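Workshop > Bench Tips > Small Robots

Before You Buy a Robot Arm to Pack Your Parts Pouches

Last updated: April
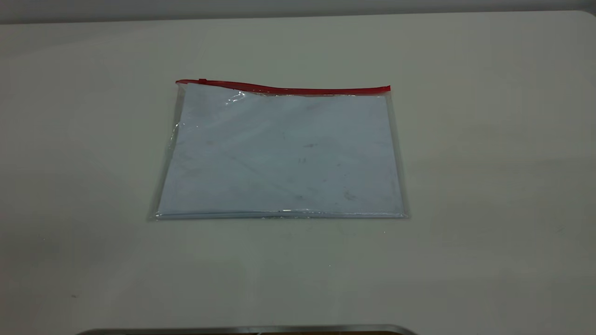 If you sell small kits from a garage or spare room, you have seen the pitch for the Pundia. It's a tabletop arm from Zandach, offered as a monthly service, and it promises to open zipper pouches, put a card in, add the parts and zip them shut. I had one on the bench for 6 weeks. I'm not sold, but I picked up some habits that are worth having whether you rent the thing or keep doing it by hand.

Start with the pouch. Clear vinyl throws glare, and glare is what a camera-guided arm handles worst. Zandach's setup guide says "any household lighting," and I don't buy it. Bounce your lamp off the ceiling and your error count will drop. Mine did, though I still had bright patches wherever the plastic was crumpled. Flatten pouches under a heavy book overnight before you load them.

Pick a zipper in a strong color. Red on a pale table works well. I tried clear zippers on a white table and the arm spent most of Monday pinching at nothing.

Leave every slider at the same end. The Pundia is supposed to find it either way, and sometimes it does, slowly. If you are sorting by hand it saves time too.

Card stock beats printer paper. Thin paper buckles at the seam and catches in the zipper teeth. Cut the card a little narrower than the pouch so there is some slack on at least one side. Mine are pale blue, and next time I'd go with a color that shows smudges less.

Wipe the table. Crumbs and specks get under the vinyl and the arm drags them along. A damp cloth, then a dry one. Skip the spray polish — it leaves the surface slick and the pouches slide.

Now the money. The plan I was quoted came to $58 a week with a minimum of 2,000 pouches per order cycle. I packed 784 in my whole trial, and I was standing next to it for most of them. The sales page calls that "supervised mode." I call it packing with extra steps.

Bahrami sells a plain spring jig that holds the pouch mouth open while you drop things in. No camera, no subscription. With that and a decent stool I beat the arm easily on anything with more than two parts in it. The Pundia was better late at night, when I was tired and it wasn't.

If you do go ahead, ask for the trial in writing and ask who pays return shipping. Pikthorpe handles the repairs, and they wouldn't give me a turnaround time when I called.

Contact | Copyright Workshop Bench Tips | Back to top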